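May, and it's gone dark by the time I've got the dishes done, so I'm writing this at the kitchen table with the heater on my feet.

Long day at the training rooms. I'd packed my bag last night for once (pens, two muesli bars, the good cardigan because they keep that place like a fridge) and still managed to leave my lunch on the bench at home. So it was a sausage roll from the Jirkby bakery, eaten in the car in the rain, and I can't say I was sorry about it.

The morning was all theory. Where the ports go, how the table gets set, which drapes go on in which order, who stands where. I like that part more than I let on. The building went up in 1921 and our room still has the high windows and the old radiator that knocks, and somebody has wedged a big modern screen on the wall between them. I had the seat closest to the radiator, so I was toasty down one side and freezing down the other. There were 6 of us in the group and only one decent chair. I did not get the decent chair!

After lunch we moved on to bleeding, and that's what I've been chewing over ever since. I've been around theatres a good while now and I still get that little drop in my stomach when the picture goes red. Up close it's such a small patch of tissue, and then there's blood lying in a dip and you've lost all the nice landmarks you were feeling smug about a minute before. I kept wanting to lean in, as if that would help with a screen on a wall.

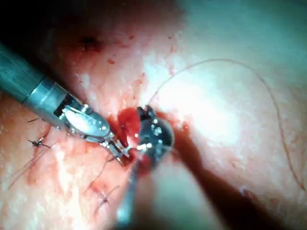 What I wrote in my notebook, underlined twice, was "slow down and look". Our tutor is very big on this. Find where it's coming from before you grab at anything, keep both tips where you can see them, have the suction ready and the swabs counted, and say out loud what you're after so the person at the trolley isn't guessing. It all sounds so obvious written down. Then you try it on the practice console and your hands go off and do something else entirely. I went too deep the first time and had the two instruments knocking together like knitting needles, and the second time I was so careful about not doing that again that I forgot to move the view. Third go was better. I won't say good.

I'd forgotten how tiring it is, too. My shoulders were up around my ears by afternoon tea and I had a dent in my forehead from the headrest. There was banana bread though, and a proper pot of tea, so I forgave everybody everything.

The last bit of the day was trays, and I was in my element there. Laying out, checking, wiping down, getting it all back in its right place. I know it's not the glamorous end of things, but I find it so soothing, the same way I like doing the cutlery drawer. One of the younger ones asked me how I remember the order and I had to admit I sort of sing it in my head (to the tune of an ad for De Bruijn carpets, which I'll probably carry to my grave).

Got home past seven. The road out through Skirnden was all puddles and somebody's bin was lying on its side in the middle of it, so I hopped out and moved it and got my good shoes soaked. They're stuffed with newspaper by the back door now. Dinner was eggs on toast. I did think about making soup with the rest of the pumpkin, and then I thought about the sausage roll and decided I was past saving for today anyway.

Things for tomorrow: take LUNCH, take the thicker socks, give back the Rarum mug I walked off with by accident, and read the chapter on vessels again before bed if I can keep my eyes open. I've got as far as finding the book. The kettle's on and I'll give it two pages.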